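Decay times in the back room
2022-03-24

I finished the second round of measurements in the back room last night. The first round, in February, was done with the carpet down and is not comparable, so I have dropped it.

The room is a plain box with four painted walls, a hard floor and one window. I care about how long a short sound hangs on after it stops, especially in the low mids, where speech gets muddy. I used a Vulov measurement mic on a stand at ear height, a cheap interface, and the free version of Trillari to record the sweeps and compute the decay. Each position got three sweeps, averaged.

With bare walls, the decay time in the 500 Hz band was 514 ms. With two Tolov panels on the long wall it came down to 489 ms, a smaller drop than I had hoped for. The panels are thin, and thin panels do most of their work higher up. The 4 kHz band improved a lot more, and the flutter I used to get when clapping near the door is gone.
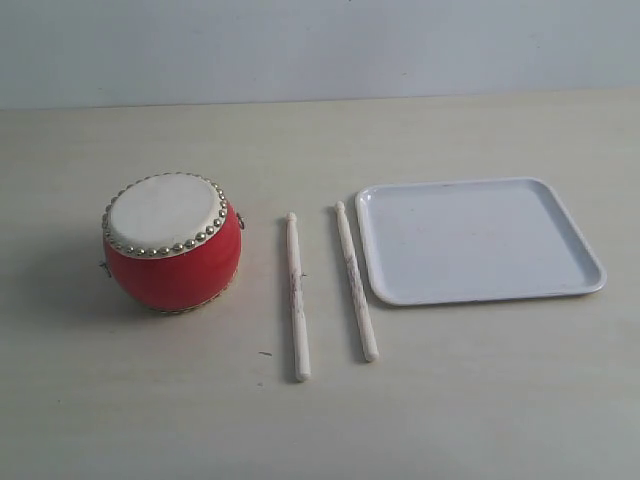

Spacing the panels off the wall made a bigger difference than adding a third one. I cut battens to give a 47 mm air gap and ran everything again with the mic in the same spots, marked on the floor with tape. The low mids tightened up noticeably on the plot. Below 100 Hz nothing changed, as expected. That range is room modes, and it needs either thick corner traps or a different room.

One mistake to avoid: I left the door open for one set of sweeps. The numbers looked excellent until I realized the hallway was acting as a very large absorber. Those files are deleted.

The remaining problem is a narrow peak at 203 Hz, strongest near the desk. Moving the desk forward reduces it but puts my chair in the doorway. I have a roll of Turunen mineral wool left over from the attic and will build one deep trap for the rear corner before buying anything else. The same mic positions will be used, with the door shut.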